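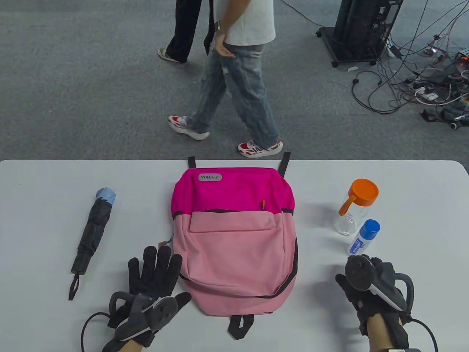

Dénes kept both hands on the table until Aino said go. That was the rule. If he moved early the start of the recording was no good, and she had to trim it afterwards, which she hated doing.

"Wait," she said. "The left one's drifting."

He waited. He had been wearing the gloves since lunch and his wrists ached from the weight of the trackers. People walked past on the other side of the table on their way to the kettle. The workshop in Ludley was shared, and at that time of the afternoon everyone seemed to want tea.

"All right. Go."

He unzipped the bag, put in the bottle, put in the glue, slid the umbrella down the side and closed the zip. Then he took it all out again and set it back where it had been.

"How many is that?" he asked.

"244."

"And you want 400."

"I want 400. I'd settle for fewer if they were good."

They had been building Listine since the spring. She was two arms bolted to a frame, and she lived at Aino's house because the workshop charged for floor space. The name was a misprint on a delivery note. The arms had come from Toivo Heinonen, an old friend of Aino's in Riihimäki, who had cut the parts himself and posted them over in five boxes. One box had gone missing for a month. When it came, the elbow inside was the wrong way round, so Dénes had spent his evenings filing a new bracket for it.

Packing a school bag had been Aino's idea. Her daughter Orsolya was nine and had lost the use of her right hand for most of a year after an operation. She could do nearly everything with the left, but zips made her cry, and she wouldn't let anyone help. She had said she wouldn't mind if a machine did it.

The hand was better now. Orsolya did her own zips. Neither of them had brought this up.

"Let's add some things," Aino said. "It's too easy as it is."

She went off to find some. Dénes flexed his fingers and looked at the cables on the carpet. He had promised to tidy them before the other members complained, and he had promised it more than once.

Aino came back with her arms full and began laying things out. She moved the bottle over a little, stood back, and moved it again.

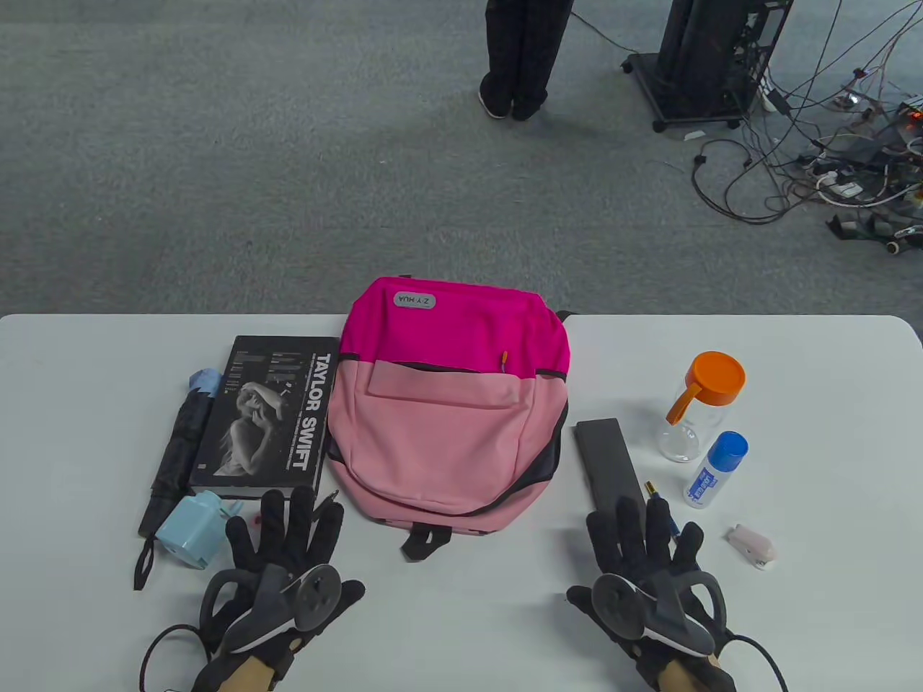

"Is the book hers?" Dénes asked.

"It's her favourite. It has to go home tonight, so don't bend it."

"What about the sharpener?"

"Small pocket."

"It won't go in the small pocket with the case in there."

"Then put the case in the main part. Do whatever you'd do."

He thought about it. It was harder than he expected to do what he would do. At home he put things in a bag without looking, and here he found himself planning the pens. On the first try he forgot the umbrella altogether. On the second the zip caught and he had to stop and free it, with the gloves making his fingers thick and stupid.

"Scrap that one?" he said.

Aino was looking at her screen. "No. Keep it. She'll get stuck as well, so she may as well see how you get out of it."

They stopped at 263. The battery in her laptop was nearly gone and the lead was somewhere in the heap by the rack.

The training ran at Aino's house for the whole of the following week. Dénes went round on the Saturday morning with a bag of rolls. Listine's arms were clamped to the kitchen table and the pink bag lay between them, with Orsolya's things on either side. Orsolya sat on the worktop with her feet against the cupboard door.

"She's slow," she said.

"She's thinking," said Aino.

The left arm moved first. It picked up the book, rather well, and got it into the bag with one corner folded under. Orsolya breathed in through her teeth. The bottle went in next, then one pen. The other pen rolled off the table and Listine went on reaching for the place where it had been.

After that she lowered both arms to the table and stayed there.

"Has it crashed?" Dénes asked.

Aino checked. "No. It's all running."

They watched. The motors hummed. Nothing moved for long enough that Orsolya got down and fetched the pen.

"She's doing you," Aino said. "That's how you start. You put your hands down and wait for me."

"In the middle, though?"

"You must have done it in the middle sometimes."

He supposed he had, when the zip caught, or when someone he knew went by.

Orsolya put the pen back beside the bag. She looked at the two arms lying flat on the table, and then at her mother, who was already writing something down.

"Go," said Orsolya.

The arms stayed where they were for a moment longer. Then the right one lifted and began to feel along the table for the pen — too far over at first, then nearer. Dénes cut the rolls while they waited, and Aino asked him whether he was free to do some more on Monday.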